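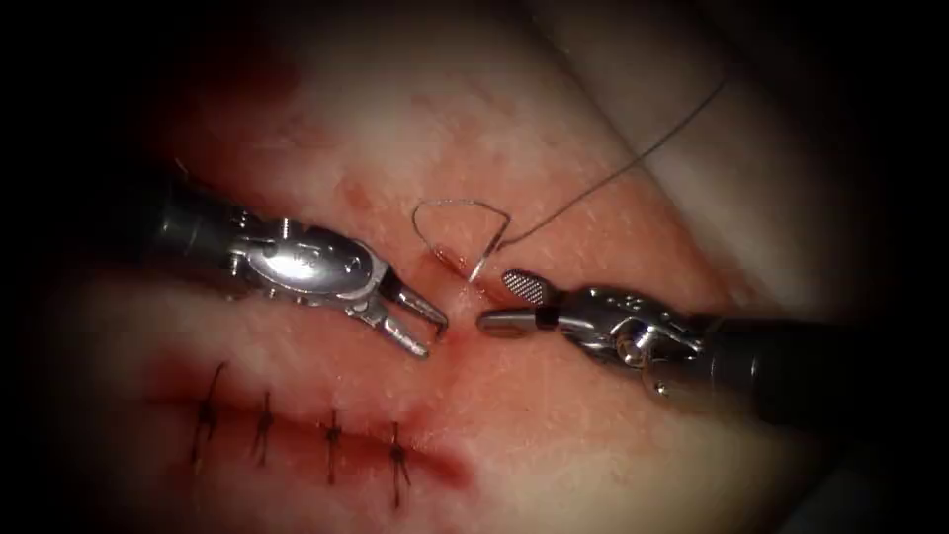

Beverley Hollis told us she had lived beside the same creek most of her life before she turned over a rock and found a salamander under it. She asked why the school wasn't teaching people to look there, and she asked again the next year. That was the start of our stream course, now the one that fills first.

About Trorberg Field School

Trorberg Field School teaches adults and older children to find, identify and record the animals that live near them. Our main subjects are salamanders, frogs, toads and turtles, with shorter courses on owls and on moths. We are a small school. We teach outdoors whenever the weather allows it, and often when it doesn't, because wet nights are when many amphibians are out.

We are not an accredited college and don't grant degrees. People who finish a full course get a letter saying what they covered and how many hours they put in. Some employers and some master naturalist programs accept the letter toward training hours, but please check with yours before you sign up.

Where we are

The school sits on 276 acres of mixed woods, old pasture and wet ground. The lower part is a wooded swamp that holds water most of the year. Above it there is a string of vernal pools, which fill in late winter and are usually dry by the end of summer. Bandimau Creek comes in on the north side, and most of the stream teaching is done along its upper stretch, where the banks are low and the rocks are easy to lift.

The land was farmed until the last family stopped keeping cattle. Parts of the pasture have grown back into cedar and sweetgum. We mow one field late in the year and leave the rest alone. The old farmhouse is the office and library. The barn has a concrete floor, long benches, sinks and a wood stove, and classes go there to look at what they have collected before it is taken back to the water.

Cell service is poor past the barn. Print your directions.

How the school started

Maureen Gosling bought the land with her sister and for several years did nothing with it except walk on it. She kept a notebook of the frogs she heard each spring, with the date of the first call for each kind. A neighbor asked to come along, then brought a friend, and by the second spring there was a group standing around the largest pool every time it rained. Maureen began handing out a sheet with the calls written down in words – a duck quacking for the wood frog, a thumb run along a comb for the chorus frog – and people took the sheet home and wrote their own notes on it.

Those sheets are the beginning of our records. They are kept in the library, and anybody on a course can ask to read them. The early ones are hard to make out in places. Maureen wrote in pencil, in the rain.

The first paid course ran in September, on turtles, and four people came. There is still a turtle course in September. Maureen no longer teaches it, but she reads every record that comes in and will write back if she thinks you have called a river cooter a slider. 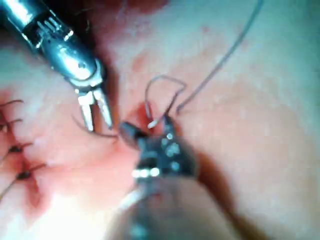 Two instruments and a strand of suture thread.

What we teach

Pools and Peepers is the spring course. It runs for 5 evenings, starting at 7:30 p.m., and covers the calls of frogs and toads, egg masses, and the life of a vernal pool from the first rain to the last puddle. You don't need any experience. You do need rubber boots that come up to the knee.

Under the Rocks is the stream course. Students learn to search a stretch of creek without wrecking it, to tell larvae from adults, and to put each rock back the way it was lying. We spend more time on the rocks than people expect. A salamander can use the same spot for a long time, and a rock set back crooked is no good to it.

Turtles of Slow Water is held in the fall. It covers basking surveys from the bank, reading shells, and telling the common species apart at a distance. Bring binoculars if you have them. We have a few pairs to lend.

Owls After Dark and the moth nights are single sessions. They are listed on the schedule as soon as we know who can teach them, sometimes with short notice.

Talpur is our program for ages eleven to fifteen. It meets in the barn in winter and along the creek in summer, and it has its own instructor. Talpur students keep a record book each and hand it in at the end of the season. Books are copied for the library and given back.

Our teachers

Elsie Tindall runs the spring and stream courses. She worked for years as a soil surveyor and came to salamanders by way of the holes she was digging. She wrote most of our printed key to larvae, now in its third version, and she would like to hear about any mistakes in it.

Ho-yin Chiang teaches the turtle course and looks after the basking counts. He also repairs the boardwalk, so if a plank is loose he is the person to tell.

Itziar Sarmiento leads Talpur. Before coming here she taught middle school science. She set up the record books and the winter sessions on skulls, shells and shed skins.

Guest teachers come in for owls and moths. Their names are on the schedule.

Handling animals

Our rule is to handle as little as possible. Most of what a beginner needs to know can be seen through the side of a clear container, and that is how we teach it. When an animal has to be picked up, hands are wet, free of sunscreen and bug spray, and close to the ground. Nothing is kept overnight. Everything goes back to the spot it came from, the same day.

Boots and nets are scrubbed and disinfected between sites. Several diseases of amphibians can travel on mud, and we ask people coming from another pond or creek to clean their boots before they arrive and again at the barn. There is a brush and a tub by the door. If you forget, you'll be sent back to it.

We don't give out the location of box turtle or spotted turtle sites to the public, and we ask students not to post photos with a map location attached. Both kinds get taken from the wild to be sold.

Records

Every course adds to the school's records. Each entry has the place, the time, the air temperature, the weather, what was found and who found it. Over 400 people have put in at least one entry. Records are kept on paper first and then typed into Sinduro, the database we share with a handful of other small field stations. Researchers can ask for copies. We remove the exact location for sensitive species before sending anything out.

We're often asked whether numbers are going up or down. For most species we can't say yet. Our early records show what people happened to notice, and they were mostly noticing frogs. The pool counts are more reliable, since the same pools are walked in the same order each spring, and wood frog egg masses in those pools swing a good deal from one year to the next. A dry winter shows up plainly.

Fees and help with fees

Fees pay for teaching, insurance, printing and the road, which washes out. We hold places in each course for people who can't pay the full amount. Tick the box on the form and say what you can manage. You don't have to explain. Talpur is free for children who live in the county.

The school is run as a nonprofit. The yearly accounts can be read in the office or sent by mail.

Visiting

The land is not open as a park. Visitors are welcome on course days and on the spring open evening, when we walk to the largest pool and stand there until everyone has heard what there is to hear. The path to that pool is level gravel and boardwalk. The creek path is steep, with roots, and there is no rail.

Dogs have to stay home. They go into the pools and stir up the eggs.

Parking is on the left past the barn, on the grass. After heavy rain, use the gravel by the gate and walk in.

Getting in touch

The office is staffed in the mornings from 9 a.m. to noon. Messages left later are answered the next working day, more slowly in early spring when everyone has been up half the night. If you have found an animal and want to know what it is, send a photo of the whole animal and tell us the nearest town and what kind of ground it was on. Please leave it where it was.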